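Leritthorpe Livestock Indemnity Records - Data Card and README

Summary

The Leritthorpe Livestock Indemnity Records are a collection of claim-level records covering payments made to farm operators for animals lost to disease, severe weather and predator attack. The records were assembled from paper and electronic claim files held by the Leritthorpe county agricultural office and were prepared for release by the Zedwood Rural Data Office. Each row describes one claim by one operator for one loss event.

The collection is intended for people who study farm support programs, for county and state staff who want to compare their own procedures, and for reporters who need a documented source on how claims were handled. It is not a register of all animal losses in the county. Losses for which no claim was filed do not appear in it.
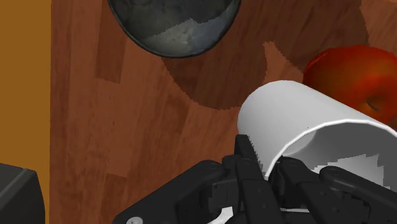

Kamala Arumugam
Records Steward, Zedwood Rural Data Office

Background

Before the current claim form was adopted, operators in Leritthorpe reported losses by letter, by telephone or in person at the county office. Staff entered the details in a ledger, and a field inspector visited the farm when the value of the claim was above a threshold set by the county. Under the present procedure the operator files a single form, and the inspector's report is attached to it. Both procedures are represented in the collection, and the field named intake_method shows which was used.

The change in procedure affects how the data should be read. Ledger entries often give one figure for a whole group of animals. Form entries separate animals found dead from animals put down on the advice of a veterinarian. Where a ledger entry did not make this distinction, no attempt has been made to supply it, and the relevant field is left blank.

Contents of the release

The release consists of 3 files.

claims.csv - the main table, with one row per claim.

inspections.csv - one row per field visit, linked to the main table by claim_id. A claim may have no visit or more than one.

codes.csv - the code lists for species, cause of loss, intake method and decision.

All files are comma-separated text in UTF-8 encoding. The first line of each file holds the field names. Blank values are empty strings. The value zero is used only where the source document states a zero.

Fields in claims.csv

claim_id - an identifier assigned during preparation. It does not match any number used by the county.

district - one of 10 districts within the county. Farm locations are not given at any finer level.

species - cattle, sheep, goats, swine, chickens, turkeys or other.

cause_claimed - the cause given by the operator.

cause_accepted - the cause accepted by the county, if a decision was reached.

animals_claimed - the number of animals for which payment was requested.

animals_paid - the number for which payment was made.

found_dead and put_down - the two parts of the total, where known.

intake_method - ledger or form.

decision - paid in full, paid in part, denied, withdrawn or open.

appeal - yes, no or unknown.

Payment amounts are not included in this release. The ledger does not consistently record whether an amount was gross or net of other assistance, and the two could not be reconciled to a standard the office considers suitable for publication.
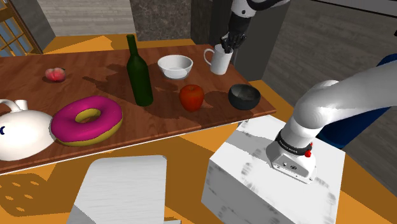 Users who need payment amounts for a specific research purpose may submit a written request to the county, which holds the original files and decides on access. The Zedwood Rural Data Office does not keep copies of the payment pages and cannot respond to such requests itself.

Preparation and review

Ledger pages were transcribed by two readers working separately. Where their readings differed, a third reader compared both against the page. Hema Reddy supervised the transcription and maintained the log of unresolved entries. In 44 cases the handwriting could not be read with confidence in the species or cause field. Those rows are kept in the main table with the value "unclear" so that claim totals by district remain correct.

Form entries were exported from the county's system and converted with Toden, the office's internal table conversion tool. Joscha Engelhardt wrote the conversion rules and the checks that run after each export. The checks confirm that animals_paid does not exceed animals_claimed, that every inspection is linked to a claim, and that the found_dead and put_down fields add up to the total when both are present. Rows that fail a check are marked in the field named review_flag and are not removed.

Gangadharan Sundaram reviewed the cause codes against the wording used by inspectors. The original list treated exposure and storm damage as one cause. These are now separate codes wherever the inspector's report allowed the distinction - the remaining rows carry the older combined code.

Known limitations

Poultry claims are difficult to compare with claims for other species. A single poultry claim can cover an entire house of birds, and operators differed in whether they filed one claim per house or one per farm. Counts of claims should not be used as a measure of how common disease was among poultry.

Coverage is weaker in the Thibodeaux district, where part of the ledger was damaged in storage. The office estimates that roughly 80 percent of the district's ledger claims were recovered. Users comparing districts should either leave Thibodeaux out or state the gap alongside their results.

The cause accepted by the county reflects an administrative decision made under the rules in force when the claim was filed. It should not be read as a laboratory finding. Few of the files contain test results, and none of those results are reproduced in this release.

Small operators are likely to be underrepresented. The county office has noted that owners of a few animals often did not file, particularly under the ledger procedure, when a visit to the office was usually required to complete the claim.

Privacy

Names, addresses, telephone numbers and tax identifiers were removed before the files left the county office. Exact dates of loss have been replaced with the quarter of the year. In districts with very few farms raising a given species, the species value has been changed to "other" to reduce the chance that an operator could be recognized. Users agree not to attempt to identify any operator, inspector or farm.

Terms of use

The files may be copied, analyzed and redistributed for any lawful purpose, provided that the source is credited and this document accompanies any redistributed copy. Modified versions must be labeled as modified. The files are provided as they are, without warranty of any kind.

Suggested citation

Zedwood Rural Data Office. Leritthorpe Livestock Indemnity Records. Data files and documentation.

Maintenance and corrections

The files are reviewed each July, after the county closes its claim year. Open claims are updated at that time if a decision has been reached. Corrections to individual rows are recorded in a change log kept with the files, which gives the claim_id, the field, the old value and the new value.

Reports of errors should identify the file, the claim_id and the field in question. Reports concerning the outcome of a claim, including requests to reopen a denied claim, should be directed to the county office. Elango Kotian coordinates corrections for the Zedwood Rural Data Office and acknowledges each report in writing.

Document last revised: Sunday, August 31, 2025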